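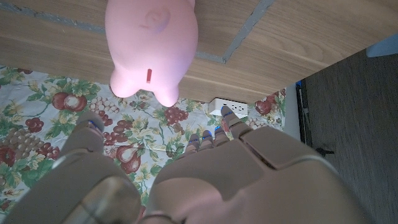

The pink bank, seen from directly above.

Fiction | Short Stories | Families

Home Stories Essays Back Issues Submit

The Ferry Money

My grandmother kept the ferry money separate from all other money. Rent was in an envelope, groceries were in her purse, and the ferry money was in a coffee can on top of the refrigerator until the lid rusted. After that she used whatever would hold it.

The ferry ran from Dostent to Ranetdale, forty minutes each way if the wind was down. She had come over on it at nineteen with one suitcase and had never gone back. Her sister was still there. They had fallen out over a field, or over the man who rented the field. The story changed depending on which of my uncles told it. Every Christmas a card came from Ranetdale with a signature and no message, and every Christmas my grandmother sent one back the same way.

"I'll go over when I have the fare," she said.

When I was a child the fare was less than what she spent on stamps. I pointed this out once and was sent to bring in the wash.

She died in October, in her own bed, on a night when the boats weren't running. My mother and my uncles split up the rooms. I got the kitchen and the hall closet because I was the one with the week off.

The kitchen took two days. She had saved every bread bag she ever brought home. She had four can openers and used a knife. In the hall closet, behind the vacuum, I found a shoebox of ferry schedules going back to before I was born, with the morning crossings underlined in pencil. Some years she had underlined them all. One year she had underlined a single Thursday, twice, and written "coat" next to it.

I sat on the floor of the hall and read schedules until the light went.

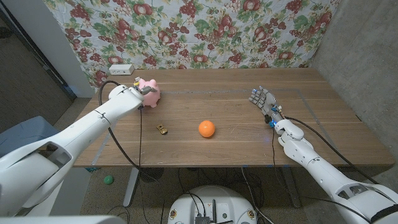 The Count

We did the money at the kitchen table, the four of us, because my older uncle did not want anyone doing it alone. He had brought paper sleeves from the bank. My mother made coffee and then let it sit.

It was in more places than we expected. There was a soup tureen, a sewing tin, and a boot. There were coins in a sock that had been darned so that it could go on holding coins. We sorted by size first and then by year, until my younger uncle said the year did not matter and we stopped doing that.

It came to 2,374. My older uncle went over it again and got the same number. He wrote it on the back of the last schedule and drew a box around it.

"What was the fare?" my mother asked.

I looked. On the schedule under his hand, a round trip for one foot passenger was 73.

Nobody said anything for a while. My younger uncle got up and rinsed his cup. He is the one who used to drive her to the landing on Sundays. He told us about it then, with his back to the room. She would have him park where she could see the boat load, and she would keep her purse on her lap with both hands on it. When the ramp went up she would say, "Well, that's that one," and they would go and get fish.

"How many times?" my mother said.

"Until I sold the car," he said.

The older one thought we should divide it evenly. My mother thought it should go toward the stone. I said one of us should go over and see the sister, and they all looked at me as if I had volunteered, so I suppose I had.

They gave me 300 for the trip, which was too much, and another 300 in a plain envelope for her sister. My mother wrote nothing on the envelope. She held the pen over it for some time and then put the cap back on.

The boat was called the Wihongi, and it smelled of diesel and wet rope. There were six other passengers and a dog. I stood outside for the first half and then I got cold and went in. I had my grandmother's gray coat on, the good one, and I kept finding things in the pockets: a peppermint, a bus transfer, a pencil sharpened with a knife. 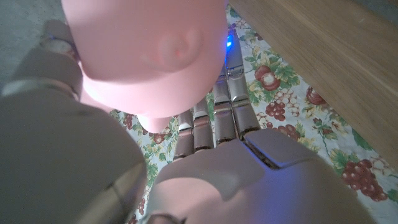
I had written ahead to say which boat, but I had not gotten an answer, and I didn't know if I would be met. I had the address from the Christmas cards. It was on Skukent Road, and the man who took the tickets told me that was a mile up from the landing, past the church, and that I would want to stay on the left side because of the trucks.

When the ramp came down there was an old woman standing at the rail with her purse held in front of her in both hands. She was shorter than my grandmother and had the same forehead. She watched the other passengers go by, and the dog, and then she looked at the coat.

"She's late," she said.

I told her yes.

She thought about that. Then she took my arm, on the side away from the trucks, and we started up the road.

More stories
Snow on the Lower Orchard
What the Piano Tuner Heard
Three Winters at the Mill House
The Good Umbrella
A Room Facing the Yard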